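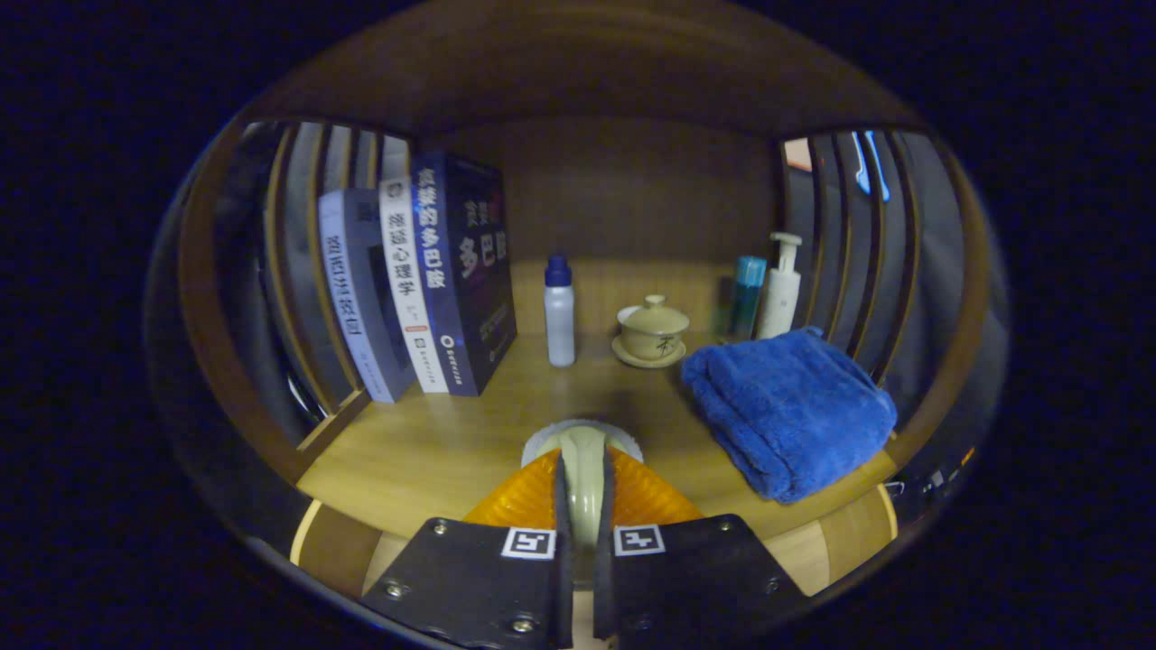 Frequently asked questions about the Shabalala Street Book Swap

I'm Mpho Ngubane, and I run the swap out of the front room of my house. I get a lot of the same emails, so I finally sat down and wrote the answers out in one go. If yours isn't covered, write to me anyway!

How does it work?

You bring books, you take books. Every book you hand in gets you one point on your card, and every book you take home costs you one. I don't care if you bring a brick of a novel and leave with a skinny poetry book, or the other way round. A book is a book.

Do I have to join?

Yes, but it's 10 dollars a year and you can pay at the door. That covers tea, tape, and the little cards. Kids are free, and they don't need points (within reason, please, I have had a six-year-old leave with a wheelbarrow).

When are you open?

Most evenings from 5:30 to 8, and I put a note on the gate if I'm away. I close for all of October when I visit my sister. You can still drop books in the box on the porch while I'm gone, and I'll add the points when I'm back, so put your name on the bag.

How many books do you have?

At last count 1510, which was a bit of a shock to me. The whole thing started with 400 or so that came out of my aunt's garage. Fiction is still the biggest part by a mile, then cooking, then a pile of gardening that moves very quickly in spring.

What won't you take?

Anything with mold, anything that smells of smoke, and encyclopedias. I'm sorry about the encyclopedias, I love them too. Textbooks are fine if they're fairly recent. Old phone books, no. Magazines, only if it's a full year of the same one tied together.

Do you take books in other languages?

Oh, please! We have readers for Chinese, Portuguese, Zulu, French and Polish, and there are never enough. If I can't read the title I'll ask you what the book is about and pencil a line on a slip for inside the cover. It doesn't have to be stories either. Psychology, history, knitting patterns, it all finds someone.

Can I reserve something?

You can put your name on the want list by the door. When your book turns up I'll hold it for ten days and send you a message, and after that it goes back out. Please don't put down more than five titles at a time. I had one list that ran to two pages and I kept losing my place in it.

How should I store books at home so they're still good to swap?

Stand them up straight, not too tight, and keep them off an outside wall if your house gets damp. Leaning is what ruins a spine, so if a row is half empty, push the books up against the side of the shelf or use a bookend. Very big books do better lying flat. Keep them out of the sun if you can; I lost a lovely set of red covers to one summer in a west window, and they're pink now.

My book has a torn page. Will you fix it?

Small tears, yes, and I like doing it. I use thin mending tissue and paste and leave the book under a weight overnight. Loose covers I'll try. Missing pages I can't help with, and I'd rather you didn't swap a mystery without its last chapter (yes, this has happened, and I heard about it for weeks).

Do points run out?

They last as long as your membership does, and they carry over when you renew. If you've been gone more than a year, just tell me and we'll sort something out.

Can you pick books up from my house?

If it's within walking distance and no more than two boxes, sure. For bigger lots, I can borrow a van if you give me a couple of weeks. The most I've ever moved in one trip was 90 hardbacks and I felt every one of them the next morning.

Where do I park?

On the street, but please leave the neighbor's driveway clear. Bikes can come right up the side path and lean on the fence.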